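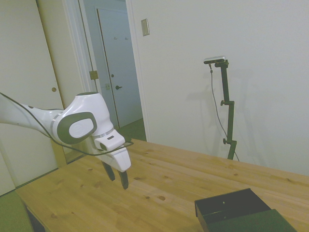
Perno Work Table, pine top

The Perno is a plain four-legged table for workshops, classrooms, packing rooms and home use. Civmont sells it as a top and a leg set, shipped in one flat carton. The top is made from pine boards glued edge to edge, then sanded and given a clear finish. The seams between the boards stay in view, and so do the small brown knots and the darker marks in the grain. We do not fill or stain over them. One top may have a dark knot near the middle, and the next may have most of its knots along one side. If you are putting two tables next to each other, expect the grain to differ.

What you get

Glued pine top, clear finish
Set of dark legs with fixing plates
Screws for the plates, plus 2 spare
Hex key
Felt pads for the feet
Care card

You will need your own cross-head screwdriver. A cordless driver is fine on the low setting, but finish the last turns by hand. Pine is a soft wood and the screws will strip the holes if you force them.

Putting it together

Lay the top face down on a blanket or on the flattened carton. The pilot holes are drilled at the factory. Fit all the plates loosely first, then tighten them. Bolt on the legs, turn the table over with a second person and check that it stands level. Go back over the leg bolts after 8 weeks – the wood settles a little as it gets used to the room.

Heat and damp

Keep the top at least a hand's width away from a radiator. Boards that dry out on one side only can cup. The table is for indoor use and is not suited to a covered porch or an unheated shed.

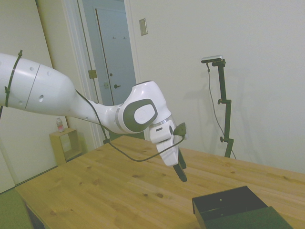 The clear finish on the Perno is a matte hardwax oil. It does not form a thick skin like varnish, so a worn spot can be touched up without stripping the whole top. Pine leaves the factory light in color and deepens over the years in daylight. A pale honey color with small dark knots, as on this table, is typical of the tops we sell. If something stands in the same spot for months, such as the black open box at the corner, move it now and then so the wood under it colors at the same rate as the rest.

Cleaning

Wipe with a damp cloth and dry right away. Mild dish soap is fine. Do not use scouring powder, bleach or glass cleaner. For ink or glue, sand lightly along the grain with fine paper and rub in a little oil. Wipe off the extra after ten minutes and leave the table overnight.

Fixing things to the top

Clamps with rubber pads can be used on any edge. Metal jaws will leave dents, so put a scrap of wood between. You may drill through the top for a vise or a cable hole. Drilling does not affect the cover on the legs, but a drilled top cannot be returned.

Matching items

The Man stool and the Ploratville shelf come in the same pine with the same finish. Both are sold separately. The Perno leg set can also be ordered without a top, item 83.

Delivery and returns

Flat delivery charge of $39 per table. Check the carton for damaged corners before you sign. Unused tables can be sent back in the original packing.

Tables bought before March came with a satin varnish and need different care. Follow the card that was in the carton.

Page updated 22 October 2025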